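The Board on the Bench
A big plank of maple, a handful of plastic shapes, and why some of us still can't walk past a toy table
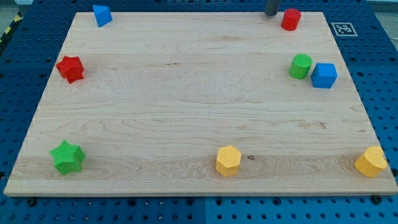
I was only meant to be there for 50 minutes. Notebook, coffee, train back. Three hours later I was still in Morfudd Jenkins's workshop in the old dairy, turning a yellow hexagon over in my hand and arguing with her about whether a six year old would call it a hexagon or a nut. She says nut. Always nut. Or a biscuit.

Jenkins makes play boards. Big flat ones, maple mostly, for nurseries and libraries and the odd dentist's waiting room. No pegs, no slots, no holes to post things through. A board and some blocks, and that's your lot. People ring up to ask where the instructions are. She has a standard answer and I can't print it.

Start with the wood, then. Pale stuff, long grain running the length of it, a few darker streaks, a knot or two. She doesn't hide the knots. Buyers used to send boards back over them, she says, in the early days, and she'd post the same board out to the next person on the list, who'd ring to say how much the children liked the "eye". One nursery in Hereford has a whole mythology going about theirs. It's a pond. Things live in it.

Planks are glued edge to edge, because a single piece that wide would cost the earth and warp by spring anyway. You can find the join if you look. Run a thumbnail across and there's nothing to catch, or there shouldn't be. Anything that catches goes back under the plane. Rejects become shelves. The dairy has an awful lot of shelves.

"It's the boring part," she said, sanding. "Glue, clamp, wait, sand. Then sand. I like the boring part."

The finish is oil and nothing else. Two coats, a night between them, then a rub down with an old towel. She tried varnish once for a chain of soft play places. Blocks skated about on it like curling stones. Kids loved it, staff did not.

Now the blocks. Colours first: red, yellow, green, blue. No pinks, no pastels, none of your tasteful oatmeal. I asked about oatmeal. There's a lot of it about, whole nurseries done up like a spa, and I rather like it myself, at home, on a sofa. Jenkins went and made more tea.

Then the shapes. Cube, cylinder, a triangular prism, the hexagon, and the stars. It's the stars everyone picks up. Chunky things with a rough skin on them, almost like a cat's tongue, and they don't do what you want. You can't roll a star. You can stand one up or lay it flat, and stacking on top of it is fine until it isn't. Jolanta Kalinowski, who runs a playgroup of the old sort — church hall, squash, a tin of plasters — told me the stars are the only pieces that ever get stolen. They come back in October, she says, when the coats with the deep pockets come out again.

I spent a morning at Kalinowski's hall with the board set out on two low trestles. Came away with pages of notes, half of them unreadable, one of them sticky. What I can make out is this.

Children go to the edges. Put out a bare board and a heap of blocks and you'd think the heap would stay in the middle. Doesn't. Within minutes the pieces are parked along the rim and the middle is kept clear, like a dance floor. I saw it with the three year olds and I saw it again with the big ones who'd come in for the holiday club. A boy called it the field. A girl with a plaster on her chin called it the sea, and nobody was allowed in it with shoes on.

Kalinowski wasn't surprised. She sets the board up that way herself now, pieces spread round the outside, nothing in the centre. "If I build something for them they knock it down and go and find the scooters," she said. "If I leave a gap they fill it."

Fill it with what? A farm, first. The green cylinder was the farmer. Then a hospital, with the blue cube as the doctor and a very long queue. Then a bus, which left without anybody on it, and there was a row about that. The yellow cylinder kept being a wheel of cheese. I don't know why it was so firmly cheese. Three separate groups, cheese every time.

They sort, too, without being told. By colour when they're small. The older ones go by what rolls and what won't, tipping the board up at one end with a book under it and letting things go. A cylinder on its side is off the end before you can blink. Cube stays put. Star slides, or thinks about it. Someone's grandad joined in at this stage and had to be asked to give the others a turn.

Which brings me to texture, as I'd gone in thinking about colour and came out thinking about fingers. Some blocks are smooth and glossy. Some are ridged or bumpy all over, like the grip on a good torch. It makes a pile of plastic much more interesting than it's got any right to be. Kalinowski plays a game with it: hands behind your back, a block goes in, what have you got? The smooth ones are hard. Cylinder, cylinder, um, tin of beans? The star's a giveaway. They all want the star, and then they complain it was too easy.

I tried it. Got the prism wrong. Said wedge of melon, and was told firmly that was not an answer.

A word on money, before somebody writes in. These boards aren't cheap. Jenkins charges 200 pounds for the large one with blocks, less if you collect, and she'd sooner you collected. Delivery has been a sore point ever since a courier left one propped in a hedge. You can get near it for less if you're handy. A decent bit of maple from a timber yard, edges rounded over so they don't bark anyone's shins, oil, patience. Blocks you can pick up secondhand by the bagful. Mixed sets are good, I'd say better. They don't match and no one under ten has ever minded.

What I'd look for, having now bored my entire family with this:

Size. Big enough that two children can work at opposite ends and ignore each other. Small enough to get through a door, which I'd have said was obvious until I heard about the library.

Weight. Heavy is good. A light board gets picked up and worn as a shield.

Few pieces. This was the one I fought her on. I'd have tipped the whole crate on. Jenkins took most of it away again and left a scattering, and she was right, annoyingly. With a mountain of blocks they dig. With a few they start talking. The cube gets a name.

More than one of the awkward shape. Two stars, not one. See above re pockets.

And somewhere to put it that isn't the floor. Jenkins likes a bench height where a small child stands and leans in. On the floor it turns into a rug with ideas, people step on it, the dog lies on it. Up on a bench it's a place. They come up to it and put their hands on the edge, and it's theirs for a bit.

She keeps a ledger of every board that's left the dairy, in biro, in a wipe-clean cookery diary from some other year. Who bought it, which knots, anything odd about the grain. I asked what the last entry was. Number 2253, she said, which I queried, and it turned out she'd started the numbering at two thousand so as to look established. We both felt better for getting that out in the open.

There's a repair shelf as well. Boards come home to be re-oiled, usually after a run-in with felt tips. She showed me one back from a school with a road drawn right round it in green marker, junctions, a roundabout, a car park. Beautifull bit of draughtsmanship. The note with it said could she please get it off. She'd had it since the winter and hadn't started.

"I'll sand it," she said. "I will sand it. They've put a zebra crossing in, look."

I missed the train, and the one after. On the way out I moved the red cylinder to the far edge, up near the corner, just to see what it would look like. She'd moved it back before I had my coat on.

Large boards are made to order, with a wait of a few weeks, longer before Christmas. Kalinowski's playgroup runs in term time and is always after spare blocks, any shape, any colour, clean if posible.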